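Call for participants: Gritwood home trial of floor and table oil

We are looking for 35 households in Divov and the villages near it to take part in a trial of oils for wood. The trial has the name Gritwood. It is organized by Dandik, a small workshop for surface care in Jardine Street, and it will go on through the autumn and winter until June.

What is it about

Many people in our region live with wood that is not varnished. They have oiled floors, oiled kitchen tables, stairs with only a little wax. When they come to our shop they ask always the same things. How often do I have to oil it? Can I wash it with soap? Why has it become gray near the door? We have answers to these questions, but to say the truth, most of our answers come from test boards which we keep on a shelf. On a shelf no child spills juice and no dog comes in from the garden. We want to learn from real rooms.

Each household will receive two oils. They are in the same kind of can, one with a green lid and one with a white lid, and we do not tell you before the end what is the difference between them. You use one oil on one part of your floor or table and the other oil on a second part. After this you live as you normally live.

Who can take part

You can apply if you have at least one wooden surface in daily use that is oiled, waxed or raw. Varnished and painted surfaces are not possible for this trial, and also not laminate. If you are not sure what you have, put a drop of water on the wood and wait for a few minutes. When the drop stays round and leaves no mark at all, it is probably varnish, but please write to us also in this case and we will help you to find out.

You do not need to have experience. We would even be glad to have many participants who never oiled anything. Families with small children are very welcome, and so are people who live alone, people with animals, and people who rent. If you rent, we must have a letter from the owner of the apartment. A form for this letter can be picked up in the workshop.

Old houses and new houses are both fine. We have already a lot of oak, so we would like especially to hear from people with pine, larch, ash or beech.

We are sorry that we cannot accept surfaces outdoors. Terraces and garden furniture need another kind of product, and we hope to make a separate trial for them another year.

What you will do

At the beginning you come to an introduction evening of two hours. We show how to clean the wood, how to put the oil thin enough and how to wipe off the rest. Everybody makes too thick the first time. Please come also if you believe you know it already, because all participants should work in the same manner.

Then you oil your surface at home, on a day you choose yourself. The room should be warm and you should not walk on the floor until the next morning. One person can do a kitchen floor in an afternoon.

During the trial you keep a small notebook. Every second week you write down what has happened: spots, scratches, how you cleaned, if the color has changed, if you moved a carpet. One line is enough if nothing happened. Three times we send you a list with 17 short questions, on paper or by e-mail as you prefer.

Eight of the households will be asked if we may visit them in the middle of the winter and look at the wood together. The visit is voluntary. If you do not want it, you can take part all the same.

What you receive

Both oils, cloths, two pads and a pair of gloves are free and you keep what is left over. At the end of the trial every household that has given back its notebook gets a voucher for our shop. If you are not content with how your surface looks after the trial, we come and bring it in order without cost. This promise is given in writing to every participant before the start.

There is no payment for the hours of work. We say this clearly now so that there is no disappointment later.

Safety

Both oils are for indoor use and are dry to the touch after one night. But a cloth which is wet with oil can become hot by itself and start to burn. It must never be thrown in a heap in the garbage. Lay it flat outside on stone or put it under water in a metal bucket. We will repeat this at the introduction evening, and it is printed also inside the cover of the notebook.

If somebody in your home has an allergy to nuts or to resins, tell us in the application and we will send the full list of ingredients before you decide.

Your data

We keep your name and address only for the time of the trial. In the report you will be a number and a type of wood. Photographs of your rooms are used only with your signature. The report will be printed as a booklet in 3000 copies and will lie free in our shop, and each household gets one by mail.

How to apply

Write us a letter or an e-mail, half a page is enough. Please tell us:

- what surface you have and what kind of wood, if you know it
- how large it is
- when it was last oiled or waxed, also if the answer is "never"
- who lives in the home, with animals included
- how you clean it now

Applications must reach us until September 8, 2018. Zineb Mansour reads all of them and will answer everyone, also those whom we cannot take. If there are too many, we will choose so that there are different woods and different kinds of household, and it is not important who wrote first.

You can also bring your application to the workshop in Jardine Street. The bell is sometimes not heard from the back, so please ring two times.
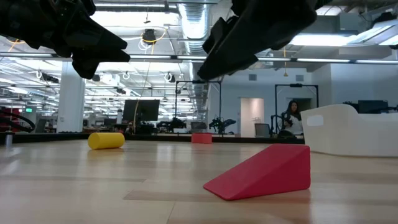
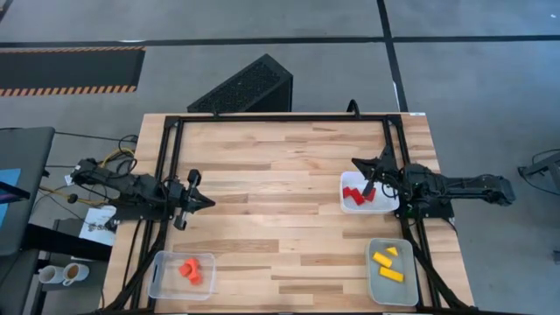

Brahim Hajji: I would like to apply with a larch floor in the hallway, but one half of it was sanded two summers ago and the other half was never touched. Is this a problem for the comparison? I could put both oils on the sanded half only, it is long enough. And does the notebook have to be in English, or may my mother write in it too?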